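Filed under: Workshop notes / Adhesives and finishes

9 June 2025
By Fatemeh Khosravi

Hide glue, second batch for the Nyarko chairs. Started from the dry pearls this time, the ones from Mallell, and left the leftover granules from March alone. Those still smell fine but they gave a weak joint on the test rungs and I don't want to chase two problems at once.

Weighed out 941 g of pearls, which is the whole bag less what Behrouz took for his veneer samples. Cold water to cover, then a bit over. They swelled overnight to a firm jelly with no dry centers. Last time I rushed the soak and got lumps that never went away, so overnight is the rule from now on.

Heated in the double pot, lid on. Held it below the point where it starts to smell cooked. First draw off the brush was too thick, it pulled a string and then broke into beads. Added hot water a spoon at a time until it ran off the brush in one unbroken stream. Did not write down how much water. Should have.

Glued up test joints in ash offcuts, round tenon into a bored hole, same fit as the chair rungs. Half were sized with thin glue first and half went in bare. The sized ones grabbed faster, almost too fast for the side rungs, where we need time to pull the frame square. I'd size the front and back rungs only – the sides can go in bare with a warm tenon.

Warming the parts makes more difference than anything I did to the glue. Pieces straight off the cold bench had skinned over before I got the mallet on them.
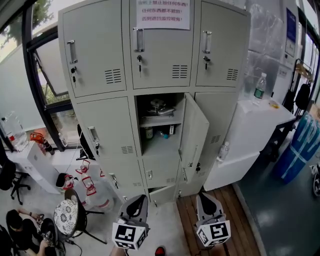

Fatemeh Khosravi
Bench lead, chair repair, Borville workshop

Pulled the test joints after a full cure. Used the lever rig with the hanging scale. Best sized joint let go at 1378 newtons and took wood with it, so that one is a wood failure and says nothing bad about the glue. The worst bare joint went at 1000 and came apart clean along one side of the tenon. Looked at it under the lamp and there was a dry strip where the glue had been wiped off going in. My fault, I brushed the tenon and left the hole dry. Brush both.

Behrouz thinks the bare joints are good enough for the sides and I agree as long as both faces get glue. He also wants to try a little urea to slow the set. Up to 2 percent by dry weight to start. I would keep it out of the Nyarko set until we have pulled a few joints with it, as the owner wants these chairs to be repairable again later and I don't know how the mix behaves when you steam it apart.

Kistico still hasn't sent the replacement seat cord. The color on the sample card is a shade yellower than what's on the old seats. Going ahead with it anyway – it will darken.

To do:
Strain the rest of the batch and chill it in the shallow tray.
Cut the jelly into squares and label with the date.
Throw out anything with a spot of mold, don't scrape it.
Rebore the loose hole on the second chair, left rear leg. It is oval and no glue will fix that.
Ask Behrouz where the small mallet went.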